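Product Listings for Secondhand Shoes: What I Learned Writing 66 of Them

Final project report, Intro to Online Retail
Submitted 24/08/2022

So my project was supposed to be about pricing. I had this whole plan to track what used sneakers and boots sell for and make some nice charts, and then Margit Kiss (my project supervisor, who ran a consignment store for years) looked at my first three listings and told me the prices were fine but she couldn't tell what I was selling. That's how I ended up doing a project on listing text instead, and I'm glad I did!

The shoes came from Motdale, a small resale shop near campus that mostly does footwear and bags. Bernadette Delorme owns it and she let me write the online listings for one whole batch, 66 pairs, as long as she got to check them before they went up. Most of it was work boots and running shoes, plus a few pairs of dress shoes and one pair of gold clogs that I loved and that are still for sale.

What I was trying to find out

Mainly I wanted to know if a plain listing does better than a stuffed one. If you've ever shopped for used shoes online you know the stuffed kind – all caps, the word "leather" four times, the size hidden somewhere after the shipping policy. Bernadette's old listings were pretty much like that because somebody told her years ago that it helps with search. I kept her style for 26 pairs and wrote the other 40 my own way.

My way went like this: brand and type first, then size and width, then color, then the flaws, then what the soles look like. Full sentences where I could. I tried to keep the title short enough to read on a phone without it getting chopped off.
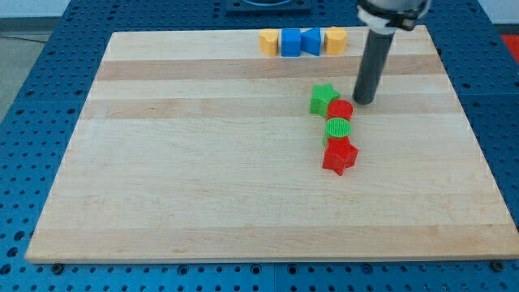 The hardest part by far was sizes. I thought I'd copy the number off the tongue and be done in a minute, but a lot of the older boots only have a European size, and some have the number worn right off. I had one pair marked 43 and I listed it as a men's 10 from a chart I found, and Bernadette caught it and said that with that maker it fits closer to a 9.5. After that I quit converting from charts and started measuring the insole with a tape, and I put the measurement in the listing next to whatever was printed on the shoe. It takes longer. I still think it was the best change I made in the whole project.

Flaws were the other thing. I'm a nice person and I wanted to be nice about the shoes, so my early drafts said stuff like "gently loved" and "plenty of life left." Margit crossed all of it out. She wanted to know where the scuff was and how long it was and if it went through the finish. OK, fair! I rewrote them so they said things like "one-inch scuff on the left toe, doesn't go through the leather," and Bernadette said she'd buy from that person.

Results

Over four weeks the listings got 1,073 views all together. The plain ones got more views per pair, but not by a lot, and I can't say for sure it was my writing because I had more running shoes in my group and people look at those more anyway. That's a real problem with how I split them up, and Octavio Cuervo from my class pointed it out during my practice talk, a little late for me to fix it.

What I feel better about is the questions from buyers. The old-style listings kept getting messages asking for the size or the width, even when it was in there somewhere. Mine mostly got messages asking if the price could come down (it could not, Bernadette is firm).

What I'd do differently

I'd shuffle the pairs before splitting them, so each group gets the same mix. I'd also write down every buyer question from day one. I only started my log in the second week, so the first week is from memory and I left it out of the comparison.

Bernadette wants to run it again in December with winter boots, and she asked me to make her a one-page sheet for measuring insoles. I've got a draft of it taped up by the packing counter – the width part still needs work.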